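Jovora Linen Thread Waxer and Bench Block

Handmade in small batches. Ships in a flat box with a spare cake of beeswax.

I started making these because I was sick of waxing thread against a lump of beeswax held in my teeth. If you've ever bound a book at the kitchen table you'll know the routine – thread in one hand, wax in the other, the folded pages sliding off your knee, and the dog taking an interest. I did it that way for years. Then I took a weekend course with Märta Solberg, who has been sewing books for most of her life, and she had a little maple block on her bench with a groove down the middle and a cake of wax sitting in it. You laid the thread in, put your thumb on top and pulled. One pass, done. I went home and made a bad copy out of a fence paling.

The Jovora is the good copy. It took me a fair few goes to get right and I'm really pleased with it!

What it does

It holds a cake of beeswax still while you draw your thread across it. A hinged lid presses the thread down with the same weight every time, so you get an even coat from one end to the other and no gummy bits at the start. Waxed thread grips itself, frays less at the needle and stays put when you tie a kettle stitch, and if you've ever had a whole text block go slack because the thread slipped at the last section, you'll know why I go on about it.

The back half of the block is flat and heavy, so you can use it as a bench weight between jobs. I leave mine sitting on a stack of folded sections overnight. There's also a shallow slot along one side that fits two or three needles, and a notch at the end for snapping a bone folder into so it doesn't roll off the table. (Mine used to live on the floor.)

What's it made of

The body is hard maple, sanded and oiled. The lid is maple too, with a strip of wool felt glued to the underside, and the hinge is brass with a loose pin, so you can pull the lid right off when you want to clean it. The base has a thin cork sheet so it won't skate around on a slick table. I finish everything with plain linseed oil and let it cure properly before it goes out, so if yours smells faintly of it, that goes away in a week or two.

Maple varies. Some blocks come out very pale and some have a bit of brown streak or a pin knot in them. If you have a strong preference, leave a note with your order and I'll dig through the shelf for you.

Which thread works with it

I use it mostly with 18/3 and 25/3 linen. It copes with anything from fine silk up to the thick five-cord stuff people like for long-stitch journals. For the really fat cord, take the lid off and use your thumb. Cotton embroidery floss works but it drinks up a lot of wax, so go easy.

Polyester that comes already waxed doesn't need any of this, obviously. If that's what you sew with, save your money and buy some nice paper.

Getting the best from it

Warm the wax first. In winter I sit the whole block near the heater for a few minutes, or just rub the cake hard with my thumb until the colour starts to change. Cold wax flakes, and the flakes end up all over your endpapers.

Cut your thread to a length you can pull in one go. An arm and a half is plenty. Draw it through once, turn it end for end, draw it through again, then run it between your fingers to warm the coating and take off the extra. If it still feels tacky, fold a scrap of blotting paper around it and pull it through that.

Don't pull fast. I did that on my first one and got a lovely thin burn across my finger.

When the cake wears a deep groove, flip it over. When both sides are grooved, melt it down in an old tin sat in hot water and pour it into a muffin case. The well in the block takes any round cake up to the width of an egg cup, so you're not stuck buying refills from me, though I do sell them.

Cleaning

Pull the hinge pin, lift the lid and scrape the felt with the back of a butter knife. If the felt is really clogged, lay brown paper over it and press with a warm iron, and the paper soaks the wax right up. Wipe the wood with a dry rag. Please don't put it in the dishwasher. Somebody did, and sent me a photo, and I'm still thinking about it.

Once a year or so, rub in a few drops of oil and leave it overnight.

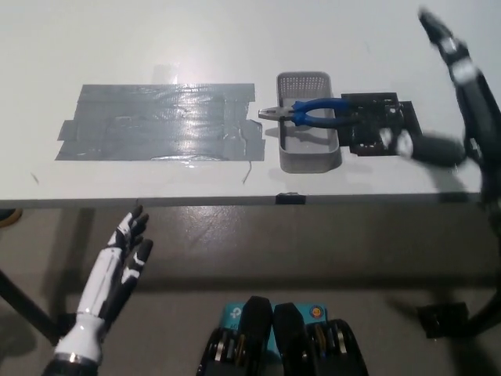

AT THE BENCH

I get asked a lot what else you need to get started, and the answer is a lot less than the kits would have you believe. A clear table, a needle, an awl, thread, a folder, a sharp knife and something heavy. Pliers are handy too, for dragging the needle through a tight spine when your fingers have given up. A cheap basket or tray for the bits and pieces will do you just as well as a fancy tool roll. I'd spend the money on paper, every time.

The one extra I'd push is a piercing cradle, and you can make that from two bits of stiff board and some bookcloth. Kjærgaard does a lovely folding one if you'd sooner buy, and the Brestov awl with the short handle is the one I reach for most. I don't get anything for saying so.

Sizes

Standard: fits in one hand, wax cake included. This is the one most people want.

Long: same width, longer body, with room for a full set of needles and a heavier back end for weighting bigger books. Good for teachers and anyone working on ledgers or albums.

Left or right handed makes no difference, as the lid lifts from either end.

Batches and waiting times

I make 39 blocks to a batch, which is how many I can cut from the boards I buy, and when they're gone there's a gap while I mill the next lot. The next batch is due in June. You can order ahead and I'll only charge your card when yours is boxed.

If you're ordering for a class or a guild, get in touch first. Orders of 15 or more get a better price and I can leave the lids unoiled if your group wants to finish their own (it makes a nice first-night activity while everyone's waiting for the kettle).

Wax refills

Pure beeswax, filtered, nothing added. I buy it from a beekeeper near Demine and pour the cakes myself. The colour goes from pale butter to deep gold depending on the season, and it makes no difference to the thread. One cake will wax around 200 lengths, a bit less if you're heavy-handed like me.

Questions people send me

Can I use candle wax? I wouldn't. Paraffin is brittle and it cracks off when the thread bends.

Will the wax mark my paper? A properly rubbed-down thread won't. If you see a shine around the sewing holes, you've left too much on, so use the blotting paper trick.

Does it work for leather? Yes, saddlers have bought a few and seem happy. The long one suits thick leather thread better.

My lid has gone stiff. There's wax in the hinge. Pull the pin, wipe it, put a touch of oil on it and slide it back in.

Can you engrave a name on it? Up to 12 letters, on the lid, no charge. It adds a few days.

Returns

If you don't get along with it, send it back within a month and I'll refund the block, even with wax on it. Postage back is on you unless I've made a mistake, in which case I'll pay and throw in a refill. Engraved ones I can't take back unless they're faulty.

Page last updated May 8, 2019. Long blocks are back in stock, and the pale maple ones are on the second shelf, so ask if you want one.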